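Unit 3 handout: Sorting and clearing a mixed table
Household Skills 1
Wednesday, January 29, 2020

Read this before the practical. Bring it with you, along with the December worksheet if you have not turned it in.

What we mean by a mixed table

A mixed table has things on it that belong to different places in the house. A dinner table after dinner is mostly dishes, and nearly all of it goes to the sink. A mixed table has food, dishes, pens, toys and mail on it at once. Most people clear it by picking up whatever is closest and walking it somewhere. In the Ollby kitchen room that can mean crossing the floor a dozen times for one table.

Groups

Use these groups for the practical. They match the labels on the Gaton bins along the back wall.

Food and condiments: bottles, jars, fruit, anything that goes to the pantry or refrigerator.
Dishes: plates, bowls, cups.
Desk items: markers, pens, tape, paper.
Play items: toy food, blocks, game pieces.
Unknown: anything you would have to ask about.

Toy food goes with play items, even when it is sitting beside real dishes. Students lost points on this last term. A container goes with its group whether or not it is full. If a bottle is lying down, check the cap before you lift it.

Order of work

1. Look over the whole table first. Do not touch anything yet.
2. Stand up or set aside anything that could roll. Cups on their sides and round markers are the usual ones.
3. Take items off plates that are being used as trays. A plate with a bottle across it counts as two items in two groups.
4. Gather the small play items into one place. A bowl from the same table can hold them for now, but it has to be emptied before it goes with the dishes.
5. Carry one group at a time.
6. Wipe the table last, from the far edge toward you.

Where two surfaces meet

Several tables in the room stand against a second surface, and small things collect along the line between them. Clear that line before you wipe. Markers are easy to miss there.

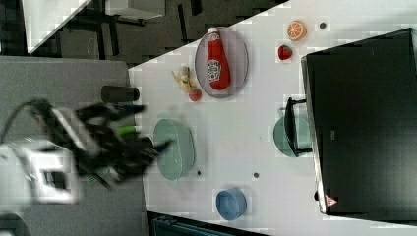 For the written part, draw a simple plan of your table before you start and mark each item with the first letter of its group. Neatness of the drawing is not graded. Under the plan, write the order in which you carried the groups and one thing you would change.

Points

The practical is worth 200 points and the written plan is worth 200. The unit total is 600, with the rest coming from the December worksheet and the pantry labeling exercise.

Reading: Jamia, chapter on shared rooms, first half only. The Jireš reading is optional this week and will be needed for Unit 4.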